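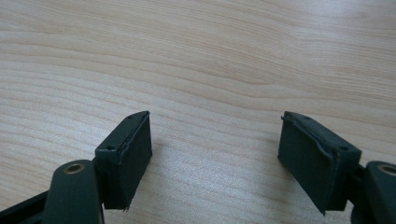 I went to the Fastbridge open day in Mudgway on Friday expecting to be sold something, and I was, though it took them until after lunch to get around to it.

If you haven't come across them, Fastbridge rents the upper floor of an old furniture showroom and pays people to do chores with a gripper in their hand. You squeeze the handle, the fingers close, you put the cup on the saucer. A camera on the tool records the whole thing, and later a robot arm is supposed to have learned how to put cups on saucers. They call the program Zulora. I wrote down three different explanations of the name and believed none of them.

My neighbor had told me the place was full of robots. There are two. One was working and the other had its cover off, and both were at the far end behind a rope. Everything else is tables, and people standing at tables. I don't say this to be unkind. It's just that the poster downstairs says "Meet the robots," and what you mostly meet is a woman named Mei-kuen Fang, who runs the floor and who was the best thing about the day.

She gave our group the tour and didn't oversell it. Each operator is meant to get through 200 takes in a shift. A take is one go at one task, start to finish: fold the washcloth, or cap the marker, or drop the spoon in the tray. If you fumble, you're supposed to keep the recording and mark it. I asked how many get marked. She said not as many as ought to be, and that people are embarrassed by their bad ones and quietly redo them. I thought that was a pretty large admission and nobody else in the group seemed to notice.

We got a turn after that. I'd pictured the hand-held tool as something sleek, and it feels more like a heavy barbecue tong with a pistol grip. The fingers are two dark arms with brass-colored rings set in the rounded ends, and each one carries a blocky pad with a soft, fuzzy-looking dark covering. On mine the covering was frayed and lifting along the top inner edges of both pads, with a thin wavy strip curling up on the right-hand one. There's a small screw hole in the top of each pad, so I assume they come off. I asked how often they're swapped. "When they need it," said the young man at our table. I asked who decides when they need it, and he said whoever is using it.

That bothered me more than anything else I saw. The whole pitch is that the robot learns from thousands of careful demonstrations. If one operator has new pads and the next has fraying ones, then I'd like to know whether they grip alike, and I'd like it written down somewhere which pads were on for which take. Ms. Fang said they log the tool number but not the condition of the pads. She did write something on her hand when I asked. Maybe it was my question, maybe it was her parking spot.

My own results were poor. The job was to pick up a bottle cap and set it in a dish. The surprise is how much you lean on your wrist, and how little you can feel through the handle. I kept coming in too steep and pushing the cap along the wood. A boy ahead of me, maybe ten, got it the first time and then every time after, and was told he had a job waiting. I managed it twice. Both of my good ones were so slow that I asked whether the robot would learn to be slow as well. The answer was yes, it might, and they have a setting for trimming pauses. I have no idea whether that works. They didn't show it.

At 2:30 we were moved to the rope for the demonstration. The task was a folded towel, which the arm had been taught from 270 recordings made the same way we'd been doing it, with the towel in different spots on the table. It folded the first one nicely. People clapped. On the second it missed the corner, pinched air, and went through all the rest of the motions anyway, folding nothing with great care. A staff member reached over and started it again. I counted 11 tries, because I'd decided beforehand that I would, and it got six. The man with the microphone called this "very strong." I've had toasters I returned for less.

I did ask him the question I came with, which is who's buying. He mentioned a laundry in Plamley that is "in conversation." Is it paying? It is in conversation. He then talked for a good while about hospitals.

There's a remote-control station too, where you sit and steer the actual arm from a chair with two levers. It was the popular one and the line ran 30 minutes, so I only watched. The people on it looked worn out after one go. Ms. Fang said they use it mainly for jobs where a person's hand would get in the way, and that most of the staff would sooner do a full shift with the hand tool. Having held one, I can see it. At least you're standing up and looking at what you're doing.

Would I tell you to go? If you have kids, yes, it's free and they'll like the levers. Parking is behind the building and the sign for it is facing the wrong way, so take the second left after the tire place. The coffee was decent. Don't bother with the printed handout, it's the poster again in smaller type.

They do another one in October. I may go back to see whether anyone has started a pad log, and I'll ask about the laundry again.

We use cookies to remember your settings and count visits. By continuing to read you accept this. Manage choices

Contact | Copyright the author, all rights reserved | Back to top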